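Right, a few of you asked what I do all day now I've moved to the Hudthorpe lab, so have a thread. Short version: I watch an arm pick things out of a bin and I write down how it went.

We're on 3606 grasp attempts as of this afternoon. That sounds like loads until you learn how greedy the learning side is. Radymyr wants double before he'll even start training properly, and he's already asking when (September, Radymyr, I said September).

Every attempt gets saved with the camera view, where the gripper went, and whether it came up holding anything. The misses get kept too! I used to bin them in my old job and Estrella nearly fell off her chair when I told her.

The bit I didn't expect to enjoy is choosing the objects. We've a crate of 226 bits and bobs, mostly from the pound shop in Flikcombe plus whatever people clear out of their kitchens. I pull out a handful, tip them in, and off we go.

Clear plastic is the absolute worst. The depth camera looks straight through it and the arm goes for a spot that's got nothing in it. Of the last 267 tries on see-through stuff I'd call the results… character building.

Sponges, on the other hand — lovely. Squashy, forgiving, you can grab them any old how. Rutilio says I'm not allowed to put in more sponges just to make my numbers look nice. Spoilsport.

Current mix, for anyone who likes this sort of thing: 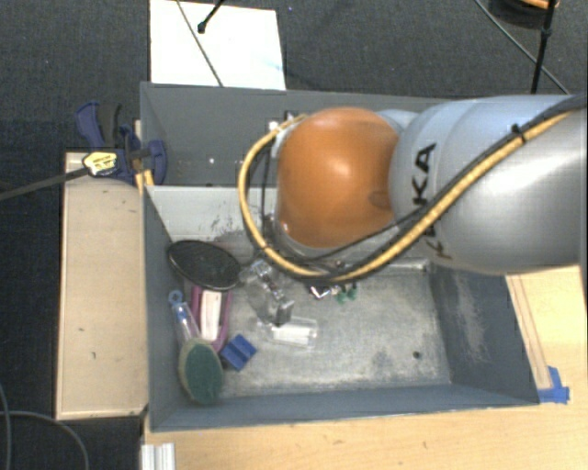
Green-faced sponge, blue ridgy block, clear things, and all of it huddled up on the left. Walls are hard!

Stuff near the walls is where we're thinnest on examples, so I'm doing 8 rounds of it before I move anything back to the middle. The fingers need room to get down the side and there often isn't any.

Someone asked if I get bored. A bit, around four o'clock. Then it picks up something I'd have sworn it couldn't and I'm telling the whole office.

Anyway, kettle's on. If you've got odd-shaped kitchen bits going spare, message me — nothing sharp please, Abimbola has had words.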